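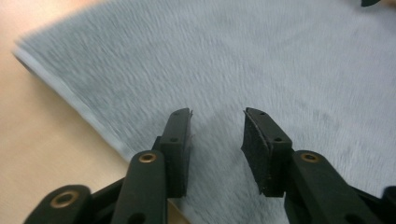
Folding towels so they fit the shelf

Clear a table before you start. A bed is too soft and the corners wander. Lay the towel out flat and smooth it from the middle with your palms, going with the pile.

Bath towels: fold lengthwise first, long edge to long edge, then in half twice. Hand towels only need 2 folds after the lengthwise one.

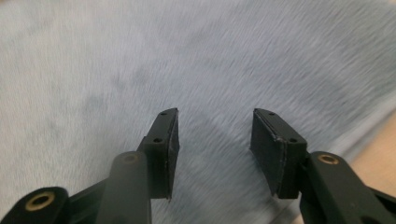

If the edges don't meet, the towel has probably dried out of shape. Take hold of both ends and pull firmly – a damp towel gives more easily than a dry one. Thick hems always sit a bit proud, so turn them to the inside.

For a narrow shelf, roll instead. Fold lengthwise, start at the short end and keep it tight.

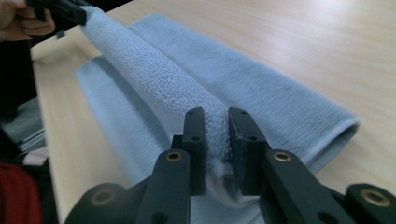

Stack no more than 7 to a pile, folded edge facing out. Clean ones go to the bottom so they all get used in turn.

Skip fabric softener on towels, as it leaves a coating on the loops. Shake each one hard before hanging it up.

Jillham household tips, updated 11th October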